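3.2 Crowd size and late goals in the lower divisions

In this section we look at the relation between the attendance at a match and the number of goals scored in its final part. The data come from the four seasons of the Belari regional football league, in which 9 clubs took part in every season. After we removed the matches that were abandoned or played on neutral ground, 540 matches remained. The attendance was taken from the match reports, and where the report gave only an estimate, we kept the estimate and marked it in the data file.

The average attendance was low compared with the national divisions. Only Allville regularly had more than 3,000 people in the ground, and this was mostly in the local matches against Wimier. For this reason we did not use the raw attendance. We divided it by the home club's own average of the season, as was proposed in an earlier work of Mladenović and Dervishi. A value above one then means that the ground was fuller than usual for this club.

A late goal is defined as a goal scored after minute 75, with the added time included. This limit is a little arbitrary. Spahić used minute 80 in her study of indoor football, but in our league the substitutions are often made between minutes 70 and 75, and we wanted to have the effect of fresh players on the same side of the limit.

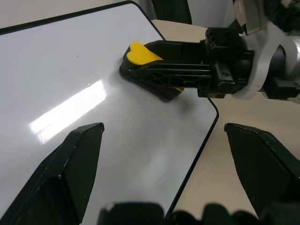

Figure 4. Whiteboard on a table.

Does a fuller ground lead to more late goals by the home team? In our data the home team scored slightly more late goals when the relative attendance was above one, but the difference became very small when the league position of the visiting team was added to the model.

The explanation seems to be simple. Grounds are fuller when a strong visitor comes, and also in the last weeks of the season, when many teams need a win and take more risk. Both things change the way a match is played after minute 75, also without any influence of the public. We tried to separate the two by looking only at matches before November, but the sample was then too small for a stable estimate.

One club behaves differently from the others. Vakulenko scored many late goals at home in all seasons, with full and with half-empty stands. Evangelista and Thân, who coded the match reports for us independently of each other, both noted that this team often changed to three forwards in the second half. We therefore repeated the analysis without Vakulenko. The coefficient of the relative attendance kept its sign but lost about half of its size, and we report both versions in the appendix.

The results for the visiting teams are given in Section 3.3.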